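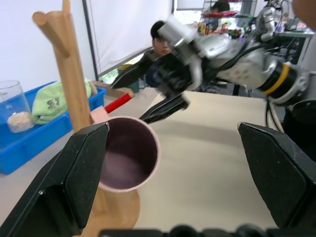
Rumine Manipulation Stack: Frequently Asked Questions

Maintained by Kaisu Partanen and Heloísa Tavares. Last revised 07/10/2022.

General

What does Rumine cover?

Rumine is the control and planning layer for two-arm tabletop work. It takes camera streams and joint states as input and sends joint targets to the arm drivers. Perception runs in a separate process called Vonetti. Log capture and replay are handled by Radwan. The three can be installed separately, but the default launch file starts all of them.

Can I run it with one arm?

Yes. Set arms: left or arms: right in the station file. The planner drops the second kinematic chain and the inter-arm collision checks. Policies trained on two arms will load but will refuse to start, since the action vector has the wrong length.

Which clock do the logs use?

The host monotonic clock. Camera frames are stamped on arrival, with a fixed per-camera offset subtracted. Offsets are stored in the station file and should be measured again after any change of cable or USB hub.

Control

What is the control rate?

The inner joint loop runs at 1000 Hz on the real-time thread. Policy output arrives at 30 Hz and is interpolated with a cubic spline. If a policy step is late, the spline is extended at constant velocity for one step and then brought to a stop.

The arm stops with "stale target" a few seconds after launch. Why?

The usual cause is the policy process loading weights after the drivers are already enabled. Start with wait_for_policy: true. If the message shows up in the middle of an episode, look at the dropped-step counter in the Radwan log before changing any timeouts.

Do the grippers report force?

No. They report position and motor current. Rumine exposes a filtered current value named grip_effort, which has no physical unit and should not be compared between grippers. Thresholds are set per gripper, in the station file.

Perception

Why does the mug task use the wrist camera for the final approach?

The head camera gives the layout of the table: where the mug tree stands, which pegs exist, where the mug is. At that distance the pose error on a peg tip is too large for hanging a handle. Vonetti therefore hands over to the wrist view once the gripper is inside the approach radius (parameter handover_radius). The switch is one-way within an attempt. If the approach is aborted, the arm backs off and the head camera takes over again.

How are the pegs identified?

The tree is fitted as one vertical post plus a set of short cylinders. Pegs are indexed by height first, then by angle around the post. The index is only stable while the stand stays where it is. When the base is turned, the peg order can change, and a stored goal such as peg: 2 may then refer to a different peg. Use peg_dir with a direction vector if the stand is likely to move between episodes.

Does Vonetti need the table to be clear?

No. The station is normally set up with unrelated items behind the work area: a blue tray with a folded green cloth in it, a second mug off to the side, a drilled wooden block.

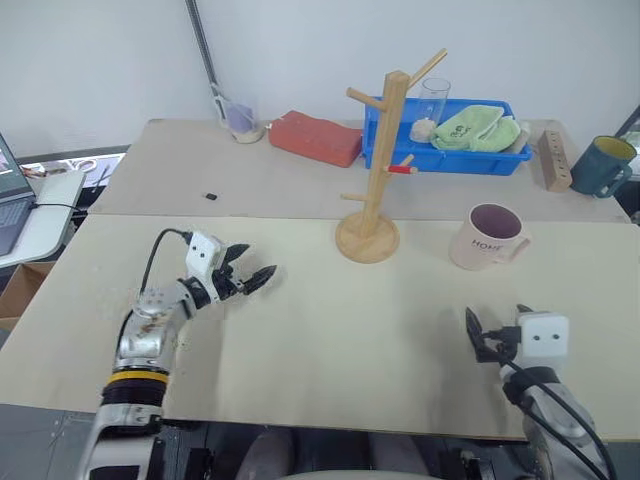 Anything outside the task polygon is kept in the collision map but is never offered as a grasp target. The polygon is drawn by hand in the calibration tool and is saved with the station file. Check it again if the boards are shifted, as the seam between them is used as a reference line.

Why is the handle angle sometimes wrong by half a turn?

The handle estimator fits the rim first and then searches for the handle around it. With the handle hidden behind the body, the search returns the best of several weak candidates. Confidence is published on handle_conf. Below the threshold, the planner should request another view - this is off by default and is enabled with allow_relook.

Data and replay

How many episodes are in the reference set?

164 for mug hanging, of which 74 were recorded with both arms enabled. The split is listed in the manifest. Do not build your own split by file name; some names were reused in October.

Can I replay an episode on hardware?

Only in joint space, with replay_scale at 0.5 or lower, and with the objects placed back by hand. Replay is open loop and does not call Vonetti.

Where do I report a problem?

File it in the Nirora tracker under the component concerned. Attach the Radwan log, the station file and the commit hash. Reports on pose error also need the raw head and wrist streams - the compressed previews are not enough to rerun the fit.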